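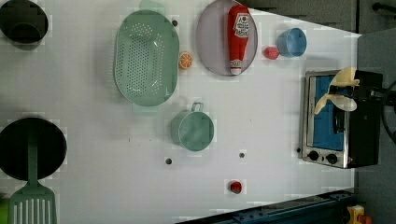 Colander

A colander is a bowl with holes in it, used for draining food. I've been writing these kitchen entries for Zulemero for a while now, and this is the one I kept putting off (so much to say about holes!).

The name goes back to the Latin "colare", to strain, and the word was in use in English well before 1370 if you believe my old Stundamach dictionary, which I mostly do. People used pottery ones long before that, probably for cheese, and you still see clay strainers in museum cases with the holes poked a little crooked.

Most colanders now are metal or plastic. Enamel ones look lovely and chip if you so much as glance at them. Mine is a Fiten, 19 centimeters across with 64 holes in the base, and it drains pasta fast but lets rice straight through into the sink – for rice you want a sieve, with mesh instead of punched holes. Some cooks use the two words for the same thing, and I've given up arguing.

Feet or a ring at the bottom keep the food up out of the water. Oval ones fit narrow sinks better than round ones do, and the Uysal catalog lists up to 18 shapes, including a folding one I'd love to try.

See also: Sieve, Salad spinner, Cheesecloth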